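Chapter 16
Small Shelves: Clearing, Sorting, Putting Back

Before you start
Read Chapter 2 first if you skipped it (folding). You'll want a cloth, a bin bag, a pencil and one small shelf. Not the big bookcase. We do that in Chapter 20 and there's a reason it's later.

What this chapter covers
- what a low shelf is good for, what it isn't
- soft things vs flat things
- crumbs, dust, bits
- the take-everything-out rule and when to break it

16.1 The two-level problem

Small shelf, two levels. A top board and a space underneath. Sounds like nothing to learn. But most of the mess in a student flat or a kid's room starts on exactly this bit of furniture, becuase the top is at hand height and everything lands there. Keys, mail, a sock. Underneath gets forgotten.

Aisyah Yusof taught this unit before me and her notes say it in four words: top clear, bottom flat. Good enough. Flat things go below, lying down if the gap is low. Books, board games, boxed puzzles. Top stays bare or holds one thing you use every day.

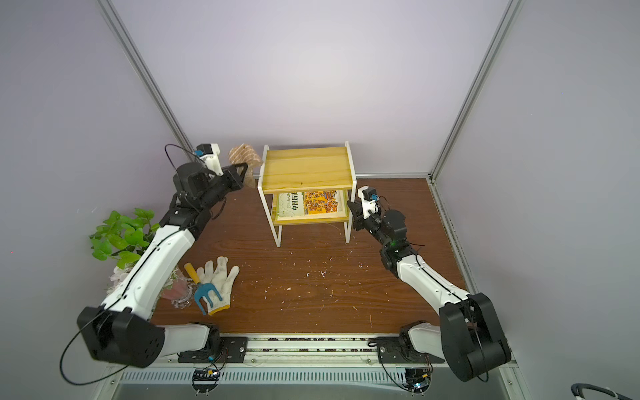
Soft things are the trouble. A striped cloth, a scarf, a knitted toy, anything with no edges. They don't stack and they don't stand. Shove one in beside a book and it creeps over the front and next thing the book's pushed to the back and you've bought a second copy. Colour and size don't matter much here. Shape does.

Three choices for a soft thing:
Fold it and lay it on something flat.
Roll it and give it a basket.
Move it off the shelf for good.

Pick one per item and write it down. Yes, really write it. Yoga Rahman's class kept a pencilled list taped inside the cupboard door all through December and had the tidiest reading corner in the building.

Key terms
Footprint: how much board a thing covers when it's sitting still.
Creep: soft item working its way forward over time.
Parking: putting something down "for now". See 16.4.

16.2 Clear first, wipe second

Order matters. Things off, then crumbs, then dust, then a damp cloth. Wipe around a book and you get a clean outline and a grey rectangle. Untreated pine marks easily so wring the cloth out properly, and dry the board straight after.

Do the table or floor in front as well. Bits fall foward off the shelf while you work. Little white flecks of paper, lint, who knows. They show up badly on dark wood and they'll stick to anything soft you put down on them.

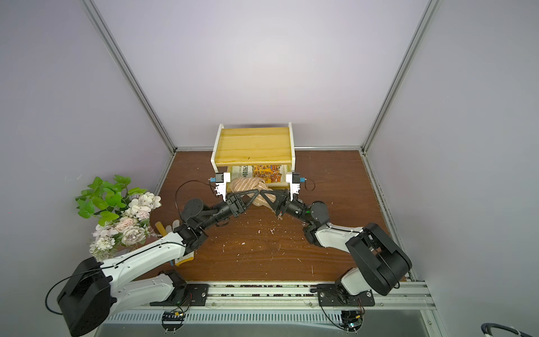
Knots and braids hold crumbs worst of all. Take woven things outside and shake them, both ends. Don't wash yet, labels first (Chapter 2 again).

Then measure the gap. Pencil, ruler, inside edge to inside edge. The practice shelf for Exercise 16A is 185 mm from table to underside of board. Yours will differ, write yours in the margin.

Exercise 16A
Work in pairs. One person hands, one person places. Swap at 20 minutes, finished or not. Note anything you parked.

Materials: see list at back. Spare cloths are in the Lanau bin, not the Flametti one, those are for paint.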